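Revision: December 10, 2023. Replaces the sheet from November.

## 4. Fitting the Garkano blind in an attic room

Read this section to the end before you drill. The blind fits roof windows with a wooden frame. For metal or plastic frames, use the clamp set in section 7.

### 4.1 Find your size

1. Open the window and look for the maker's plate. It is usually on the top edge of the sash.
2. Type the code from the plate into the Finder on the inside page of the order booklet, or on our website.
3. Compare the result with the label on your box. If the two do not match, do not continue. Send the box back unopened.
4. If the plate is missing or painted over, measure the glass opening at the top, in the middle and at the bottom. Use the smallest of these values.

The widest model in this series is for an opening of 883 mm. For a wider window, order two blinds and the center rail.

**Note:** Always measure from wood to wood. The rubber seal is not part of the measurement.

### 4.2 Prepare the room

1. Move furniture away from the area under the window. You need a free space for the ladder, and one more for laying out the side rails.
2. Take plants and breakable things to another room. On a sloped ceiling, small parts do not fall straight down - they slide first and then jump.
3. Close the window and lock it.
4. Clean the frame with a cloth and a little dish soap. Let it dry before you mark anything.
5. Put the screws and end caps in a bowl, so that they stay together.

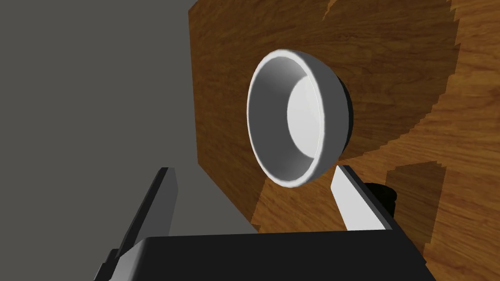
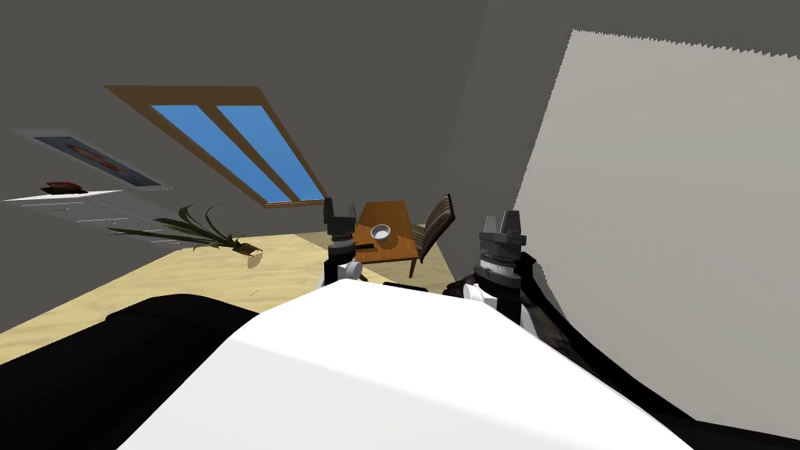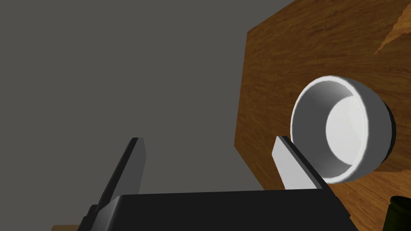
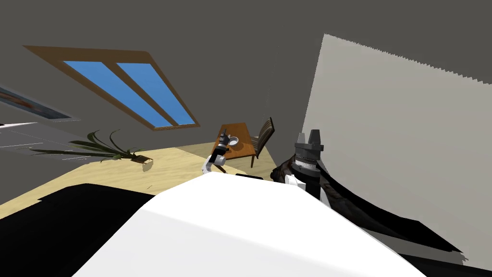 *Computer renderings: Ziad Srour*

**Caution:** Do not stand on a chair or a table to reach the window. Use a ladder with a flat foot, and ask a second person to hold it if the floor is uneven.

### 4.3 Mount the top box

1. Hold the top box against the upper part of the frame. The cord exit must face the room.
2. Slide it left or right until the gap is the same on both sides. A gap of 2 mm on each side is correct.
3. Mark the holes with a pencil through the brackets.
4. Put the box aside and drill the marked holes with the small drill bit from the bag. Stop at the red ring on the bit.
5. Screw the brackets in by hand. Do not use a power screwdriver for the last turns.
6. Click the box into the brackets. You should hear it on both sides.

**Caution:** The spring inside the top box is under tension. Do not remove the yellow pin until step 4 in section 4.4.

### 4.4 Mount the side rails

1. Push the left rail up into the top box and let it rest along the frame.
2. Fix it with the upper screw only. Leave this screw slightly loose.
3. Do the same on the right side. Lay a spirit level or a straight board across both rails, then tighten all screws.
4. Pull out the yellow pin slowly while you hold the handle bar with your other hand.
5. Guide the handle bar down between the rails. It must not rub. If it rubs on one side, loosen that rail, move it a little outward and try again.
6. Put on the end caps.

If the fabric comes down crooked, let it roll up completely and wait a moment before you pull again. Most crooked fabric corrects itself after the first full movement. If it stays crooked, see the table in section 8.

### 4.5 Heaters and lamps

Keep the fabric at least 400 mm away from any heater, stove pipe or lamp. Measure this with the blind fully closed. The Apaza blackout fabric has a coated back and needs the same distance as the thin one.

### 4.6 First use and care

- Open and close the blind a few times during the first day. A light smell from new fabric is normal.
- Vacuum the fabric with a soft brush. Do not wash it and do not iron it.
- Do not use oil in the rails. Oil collects dust, and the bar will stick after some weeks - use the dry wax stick from Trornier or a plain candle.
- The spring is made for up to 3,000 movements. After that it may become weak, and you can order a new top box without changing the rails.

Keep the yellow pin. You need it again if the blind must come off for painting the frame.

*Text: Ulla Räsänen. Section 5 explains how to remove the blind.*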